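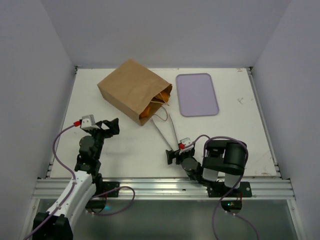 Two arms, one bench: Ambros Marti on the Werkbridge cell

Posted 2020-06-21

Ambros Marti has been running the Werkbridge two-arm cell since it came on the market. He leases it to small packing and sorting shops through Vendavell, and he handles most of the setup himself. We asked him what a buyer gets and where it falls short.

The cell is a closed bench with a white top and two arms bolted to an aluminum rail along the front. Marti likes the rail. "If an arm has to move over a little, you loosen the plate and slide it," he said. "I've done it with a customer standing there waiting."

Most of his customers ask about bags first. A box holds its shape, but a paper bag folds wherever it wants to, and the handles are worse. "Twine handles are a good test," Marti said. "One arm takes the ends and pulls them tight, and then you know where the mouth of the bag is. I'd show that to a buyer before I showed them anything fast."

The lease is $448 a month with a minimum term of 3 months. Setup and one day of training are included. Spare gripper fingers are extra. Marti said customers should order a set at the start, and that he would like to see them put in the box. 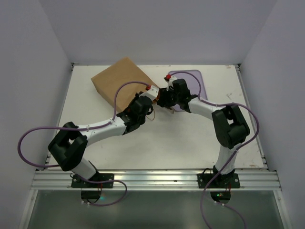
Vendavell Equipment Reviews Team

The part of the job that takes longest to teach is the handoff, when both grippers come together over the middle of the bench around something small. Marti slows the arms down for it. "You want both of them to have it for a moment," he said. "People try to save time there and then they're picking things up off the table."

He was less happy with the cables. They loop out wide and run back along the arms so the wrists can turn, and they take up room on both sides. "You learn where they go," he said. "I still check them every morning."

Gilles Baudry, who writes the control software, sold as Tanguy, said the next version is due in August. It will let an operator save a handoff as one step and use it again in another job. The current version makes you build it each time. Marti's own library is up to 134 saved jobs, and he expects to throw out a lot of them after the update.

Would he buy the cell outright? "Not for the first job," he said. "Lease it, run 4,000 picks, and look at the log."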